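Minutes of the household tasks meeting, Akanley Guest House
January 16, 2020, second floor lounge
Item 1: bed making and pillows 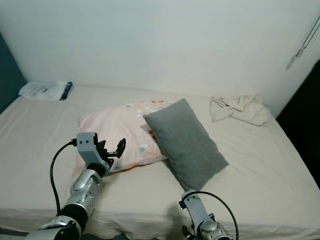 Present
Cuiping Han (chair), Sihan Fan, Yaqin Han, Suqin Luo, Yanling Cao (minutes)

Minutes of the November meeting
Accepted with one correction. In the part about towels, the word "folded" must be changed to "stacked". Suqin Luo asked for this already by mail and it was forgotten.

1. Bed making and pillows
Sihan Fan reported on the work with the two-arm machine from Trilen. The task is limited for now: take the loose pillows on the bed and lay them side by side at the wall end. The sheet is already on the mattress before the machine begins.

The members discussed the two pillows, the pink one with the small printed dots and the gray one. With the gray one lying partly on the pink one, the machine must decide which to take first. Sihan Fan wants it to take the upper pillow first every time. Yaqin Han asked if this rule is also good when the pillows overlap only a little. Sihan Fan answered that he does not know yet and will try it.

Suqin Luo, who is responsible for the rooms, said that a pillow is the easy part. Her staff do not only put pillows in place. They look at what the guest has left on the bed and decide about it. She mentioned the plastic bag at the head of the bed and the beige cloth near the wall. A room attendant sees such a bag and knows to put it on the desk and not in the trash. She asked what the machine does with it. Sihan Fan said that at present it does nothing with it and works only with the pillows.

Cuiping Han asked that this is written in the minutes clearly: the machine can be judged on pillows, and cannot be judged on tidying a bed.

Figures from Sihan Fan: 700 attempts were made with pillows until now. In the last group of 80, ten had to be stopped by hand. He has no count of the reasons. Yaqin Han would like to have the reasons written down from now on, even if it is only one word for each stop.

2. Fitted sheets
Short discussion. Nobody present believes that the machine can put on a fitted sheet this year. The mattress corner must be lifted with one hand while the other hand pulls, and Suqin Luo said that new staff also need some days to learn it. Smoothing of small creases is perhaps possible earlier. Sihan Fan prefers to finish the pillows first – the chair agreed.

3. Shop floor: shelves at the Bai store
Yaqin Han visited the Bai store, where a machine from Drameck puts boxes on the shelves at night. It works well with boxes of one size. Soft packages are still done by people. The store manager told her that it is slow, but he does not mind this at night. She thinks our situation is different, as a room must be ready in the afternoon.

4. Time and cost
Suqin Luo repeated her question from November: is it faster than a person? The answer is no. Sihan Fan asked the members not to compare the speed before the pillow work is stable. Suqin Luo did not agree and wants the time of each attempt in the next report. After some discussion this was accepted.

A request for 700 yuan for spare pillowcases and sheets was approved.

Tasks
Sihan Fan: try the pillows with small and large overlap. Add the time of each attempt to the report.
Yaqin Han: make a simple list for the reasons of stopping.
Suqin Luo: write down what her staff do with things which guests leave on the bed, one page is enough.
Yanling Cao: correct the November minutes and send them again.

The next meeting will be in the same room. Cuiping Han will send the date by mail.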